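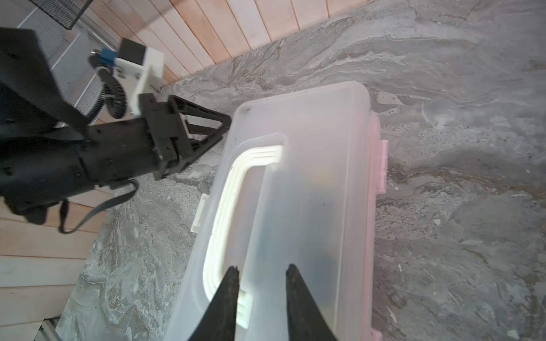 Pre-run checklist, Flandex two-arm tidying study, 25 November 2020

1. Finger tips. Wear noted, frayed edges. Passed, grudgingly.

2. Cables. Check for loops near the joints. Comment: there are always loops.

3. Emergency stop. Pressed, released, pressed again for morale.

4. Workspace.

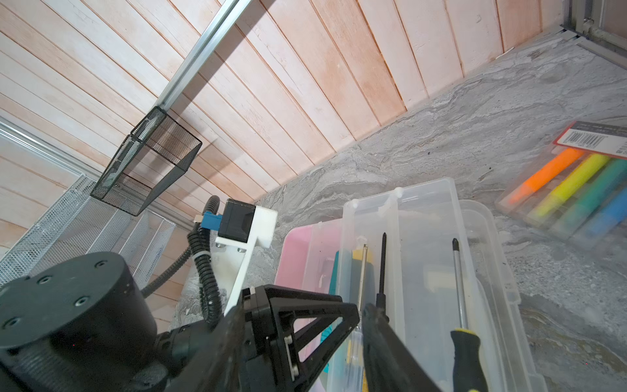

Our result so far is 35 clean grasps in 40 tries, and the Mikuš planner gets the blame for the rest. Before each run, confirm which tool is the target. With three screwdrivers side by side in a clear organizer, "the screwdriver" is a wish. Name the handle color.

5. Log saved. Pending.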